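November
By the television desk

The channel that never stops showing the same show

Ten past three in the morning in Plestmont and the playout room is warm, dim, mostly monitors. On one of them a woman in shoulder pads is accusing her brother-in-law of arson. On the next, same woman, different blouse, different brother-in-law. Both feeds are Stukeck. Both are live, in the sense that somebody is watching them right now and would complain if they went off.

Stukeck ran for years as a weekday soap, then it was canceled, then it was more or less forgotten outside the town it was set in. No box set worth the name. A few clips floating around with the sound out of sync. Now it has a channel to itself, all day and all night, free, with ads, tucked way up in the high numbers on the menu of smart TVs. Nearly 2,000 episodes, in order, and when they get to the end they start over.

The trade calls these single-series channels. Viewers don't call them anything. They turn the set on and it's there.

Ung, the small outfit that runs this one, got into it sideways. The company started out fixing old tape. Cleaning heads, baking reels that had gone sticky, moving material off formats for which there were no spare parts left. Good steady work, dull, paid late. Clients would send in a library, take back the files and then do nothing with them. At some point Ung began asking if it could do something with them instead, for a share of the ad money.

Most said no. The owners of Stukeck said sure, why not.

What Ung got was a mess. Paperwork for some seasons, none for others. Episodes labeled with the date they were taped, or the date they aired, or a number that matched neither one. A whole run of summer shows turned up in cans marked as local sports. The company spent two years getting the series into a state where a machine could play it end to end without stopping, and a good chunk of that went on music.

Music is the thing that kills these projects. A soap from that time would have the radio on in the diner, somebody's hit single drifting out of the jukebox while two characters broke up over pie. Cleared for broadcast, once, maybe a repeat. Not cleared for a service that hadn't been thought of yet. So every song has to be found, priced, and then either paid for or taken out. Taking it out is harder than it sounds. The dialog is on the same track. You pull the song, you pull half the argument with it.

Ung's editors got good at it. They use separation software and then go over the result by ear, adding back room noise, plates, a door. Regular viewers notice anyway. There is a long running thread on a fan forum devoted to nothing but the replacement jukebox songs, which are all written in house and which have, by now, their own following. One is apparently about a ferry. People have asked for it at weddings.
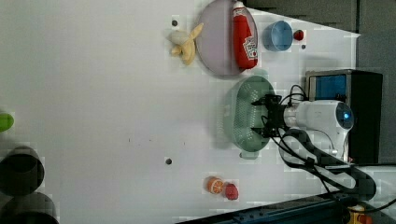 Play food, a plate and a ketchup bottle on a white tabletop.

Money, then. Everybody in the business says free streaming channels are growing and everybody is a bit vague on who is getting paid. The basic shape is simple enough. The platform, in this case Renora, carries the channel at no charge and keeps part of the advertising inventory to sell for itself. The rest goes to the channel operator, who splits what comes in with whoever owns the show. No license fee up front. No guarantee either. If the ads don't sell, a little card comes up saying the program will be back soon, with some light guitar, and nobody earns a cent.

Anyone who watches these channels late at night knows the card very well.

Fill is what operators worry about. Fill meaning how many of the slots you have open end up with a real commercial in them. Daytime is fine. Early evening is fine. Overnight, fill falls off a cliff, and overnight is exactly when a channel like Stukeck does some of its best numbers. Shift workers. New parents. People who can't sleep and don't want to choose something. The audience is there and loyal and the advertisers mostly aren't, because their budgets are still drawn up by people who think of three in the morning as dead air.

So you get the same commercial again and again. A mattress spot, a gutter spot, the mattress again. Viewers complain about that more than about anything on the show itself. Renora has put a cap on how often one spot can repeat in an hour, which helped with the complaints and made the guitar card come up more often. There is no setting that fixes both.

Then there's the break itself. Stukeck was made with commercial breaks in it, which is a gift. Scene builds, music stings, cut to black. The writers knew where the breaks went and wrote up to them. Shows made later for streaming have no such places and when they get moved onto ad channels the machine has to guess, and it guesses badly – mid-sentence, mid-kiss, once famously in the middle of a sneeze. Older material just sits better. The whole business of old network and local drama, thought to be worthless, has a second life partly on account of having been built around interruptions.

Every gap in Stukeck is 60 seconds longer than modern practice would like, so Ung tightens. Trims the black, drops a bumper. Purists hate it. The bumpers, if you care, are kept on a separate reel and get their own marathon over the holidays, and yes, poeple watch.

Scheduling sounds like it should be nothing at all. You have a list, you play the list. But where do you start it? A channel in strict order means a person who drops in at dinner every night sees a slice of the story and misses the rest, because the day is going on without them. Ung's first try was a straight run and viewers kept asking what had happened to the hospital plot. What had happened was that it played out while they were at work.

The answer was a wheel. A block of episodes in the morning, same block again in the evening, same block overnight. You can come in whichever time suits your life and follow it. That slowed the whole journey down a lot. It also gave the show something it hadn't had since it was on the air, which was people watching the same episode the same day and talking about it. The forum got busy. Spoiler rules were drawn up, for a soap that ended decades ago, and are enforced with real venom.

Why two feeds? The second one is on a delay for the western half of the country, so that the evening block lands in the evening there too. It costs extra and Renora wasn't keen. Ung pushed for it after looking at when western viewers dropped off. Now the late feed does nearly as well as the first and other channels on the service have asked for the same.

Not all of this travels. A comedy channel tried the wheel and its audience hated it, since comedy viewers want a different one every time they pass by. Game shows don't need order at all. Westerns seem to do fine however you stack them. What works for a soap is a soap thing, and a platform that wants to run every channel off one template is going to have some sad channels.

Plestmont, meanwhile, has found itself back on television. The series was shot here, a lot of it on actual streets, and the town in the background is a place with a department store, a bus depot, a movie theater with a working sign. Locals watch for that. They pause on exteriors. The library has begun collecting screen grabs, filed by street, and a couple of them have been used to settle arguments over where things used to be. The diner set was a set. Visitors ask for it regardless.

Is it going to last? Depends who you ask and how their quarter went. There are too many channels on the menu, that much gets said out loud now. Platforms are starting to prune. Renora has been dropping the ones with short libraries, where the loop comes around so fast that viewers feel it, and its been asking the others for a bigger cut of the inventory at renewal. A long daily soap is about as safe as it gets, on sheer volume. A cop show that lasted one season is in trouble.

Ung is already on to the next pile. A daytime talk show, hundreds of tapes, stored for years above a garage, with a house band that played other people's hits at the top of every single hour. The music bill on that one could be frightening. The editors have been told to start writing.

Back in the playout room the card comes up, guitar, a minute or so of it. Then the diner again. Night, rain on the window, somebody waiting in a booth for a man who, according to the forum, won't walk in until next week.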